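Ticket 74: Left and right grippers drop out of sync during bed-making task
Project: Liken (student project, Ornholm robotics club)
Opened by: Trinidad Urquijo
Assigned to: Apolinar Tlapale
Priority: Medium
Status: Closed

Problem

We are recording bed-making demos with the two hand-held grippers for the February round at Westusport. The task is to pull the fitted sheet flat and move the blue cloth to one side. In most of the recordings the left and right files do not line up. The left one starts late and the gap gets bigger the longer we go. On short takes it is hard to notice. On anything over 64 seconds the folding steps are useless for training.

Both units are on the same software version. I restarted the laptop and the router. No change.
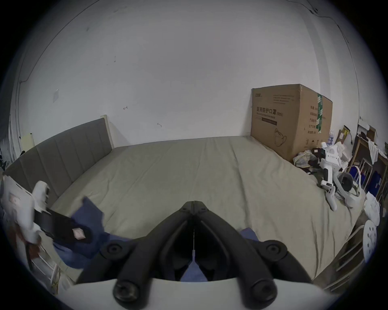 Reading time: 2 min

Comment from Apolinar Tlapale, 4:05 PM

Looked at what you sent. The gripper view itself is fine for our purposes. The fingers stay at the bottom center and I can see the sheet all the way to the wall. So I don't think it is the camera or the lens.

Two things to try before the next take:

1. Turn both units off, wait, then turn on the left one first. Miranda (our recorder program) treats whichever unit shows up first as the clock. If the right one wins, the left one is always catching up.
2. Clear the bed more. The box can stay against the wall, but the bag and the clothes in front of it should go. The task sheet says only the cloth and the box.

Also please tell me which port the hub is in. Port 5 on that laptop has given us trouble before.

Comment from Trinidad Urquijo, 4:40 PM

Hub was in port 5. Moved it to port 4. Powered up left first, then right. Did four takes. Three lined up. The last one was off again, but less than before.

On the bad take the right unit was turned on before Miranda had listed the left one. I was going too fast. We need a check for that. I now hold both over the sheet and look at the lights before I press record.

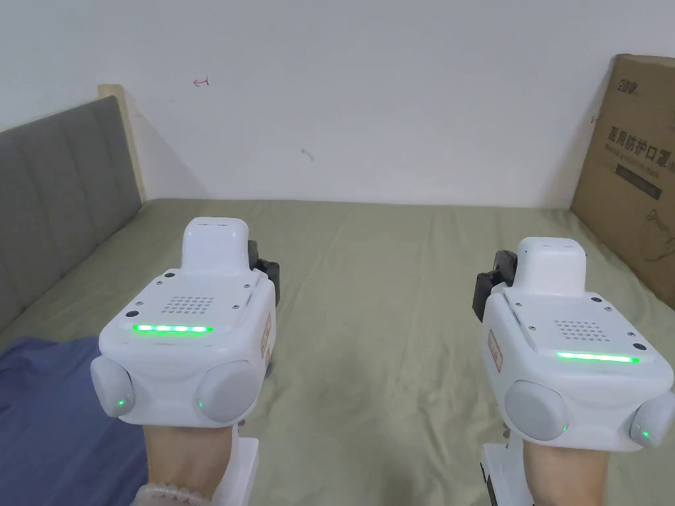 Start position: both grippers over the bed, green light strips on.

Comment from Apolinar Tlapale, 5:15 PM

Good. Green on both only means the units have power and a link. It does not mean the clocks agree. Wait for the "paired" line in Miranda too. I will add it to the task sheet so the other team does the same.

Please redo the bad take and mark the old one as rejected. Don't delete it, I want to look at the time stamps.

Comment from Trinidad Urquijo, 5:50 PM

Redone. It lines up from start to end. Old take is in the rejected folder.

Resolution

Hub moved off port 5. Left unit is powered on first. Operator waits for "paired" before recording. Closed by Apolinar Tlapale. Reopen this ticket if the gap comes back on longer takes.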